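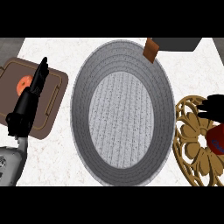 The Flirkness robotics club has one rule about the kitchen and it is written on masking tape over the monitor. Reset before you leave. The kitchen in question is a simulation, two arms over a marble counter, and tonight's job is the one they call fruit to pan. Peach, or apricot, the club is split on it, sitting up on the brown cutting board behind the left gripper. Big grey pan in the middle with nothing in it. Gaétan McKinnon, Grade 11, has his chin nearly on the desk. "The finger's in my way," he says. "I can't see the fruit for the finger." He backs the arm off a touch and tries to think of another way in.

It's February, ten past four, already getting dark. The club meets in the old drafting room at the school, second floor, radiators banging. Seventeen students on the list this year. Flirkness is a small place and that's a lot of kids for anything that isn't hockey.

What they're working toward is the Skadham Open, a student contest that gives every team the same simulated kitchen and the same two arms and a list of chores. Put this in that. Hand this across. Stack those. You write the program, or you train one by driving the arms yourself over and over until there's enough recorded runs for the computer to learn from. Flirkness picked the second way. So far they have 183 runs they'd be willing to show anybody.

Dale Kowalchuk started the club. He teaches shop and one block of math, and before that he fixed grain dryers. He is not a programmer and says so to parents before they can ask. "I know what it looks like when a machine's about to do something dumb," he says. "That carries over pretty well."

His way of teaching is mostly standing behind people. He'll watch a run go wrong for a good half minute and say nothing. Then — "What did you think it was going to do?" The students do impressions of this. Good ones.

The room is worth describing. Drafting tables shoved against the wall, still tilted. Eight computers, three of them decent. Cables taped down in a long silver stripe that everybody steps over even though it's flat. A kettle. Somebody's goalie pads. On the board a chart of who has drove which task, with initials so small that only Florence Caron can read them, as she made the chart.

Florence is the data person. Every run the club records goes past her, and she throws out plenty. Jerky ones. Ones where the driver paused to talk. She got into it with Gaétan in November over a batch of 20 that she cut down to eight, and they didn't speak for a couple of meetings, and then the trained program came out smoother than anything they'd had and that was more or less the end of it. He still brings it up.

"If you hesitate, it learns to hesitate," Florence says. "We had one that would go over to the board and just sort of hover there. Like it forgot why it came in the room. That was us. That was exactly how we were driving."

The club calls that one Gill. All their programs get names, for reasons no two members tell the same way, and Gill was the hoverer. Gill has been retired. There's a small drawing of it taped to the kettle, wearing a toque.

The driving itself is harder then it sounds. Each student gets a pair of hand controllers, one per arm, and what they see is a flat picture on a screen. No feel. Depth is the killer. Reet Pärn, who joined in September and had never written a line of code, turned out to be the best driver they have, and she puts it down to piano. Left hand, right hand, different jobs. She drives with her elbows tucked in and her tongue between her teeth and she doesn't like to be watched, so people find something to do at the far end of the room.

Her specialty is the two-arm stuff. One side holding while the other side moves. Most of the team will do left, stop, then right, and you lose time on every stop. Reet overlaps them. Her runs come in short and she'll still redo one she isn't pleased with. She redid one nine times before Christmas. Florence had already kept the second.

And the scoring's tough this year. Skadham moves things around between rounds, so the counter you practised on isn't the counter you get. The board might be turned. The pan might be over to one side. A program that only memorized where stuff was will reach out, very sure of itself, and close on air. The club has been shuffling their own layouts since the fall to get ready. Dale's idea. He calls it moving the furniture.

Nathalie Fraser is the reason the three decent computers exist. She runs the office at Dumeck, the fabricating shop out on the highway, and her son was in the club two years back. When Dumeck swapped out its design machines she phoned the school before anyone else could get at them. She drops in most weeks now. Brings squares. Asks blunt questions.

"I asked them what's it for," she says. "Do you want a robot to make your supper? And Reet told me no, she wants one that can put things away. I thought, well, fair enough."

Not all of it is contest prep. The younger ones, the Grade 9s mainly, get a corner machine and a free hand, and what they do with it is try to throw things. Dale lets them. A couple of them have got quite good at working out why the throw went where it went, and there was a whole meeting in January about friction that started with a lost spoon.

Travel is still up in the air. The contest can be entered from home, it's all sent in as files, but the finals have a live day and the kids want to go. There's a bottle drive on. There's a talk of a pancake breakfast. Dale has priced the van twice and doesn't like either number.

Back at the desk it's getting on for five. Gaétan has handed over the controllers. Reet pulls her sleeves up, shifts the chair, asks for the layout to be put back to the start. Florence has her pencil out. Down the hall the custodian is running the floor machine and the lights dip a bit when it turns the corner.

"Recording?" Reet says.

"Recording," says Florence, and everybody goes to look at the kettle.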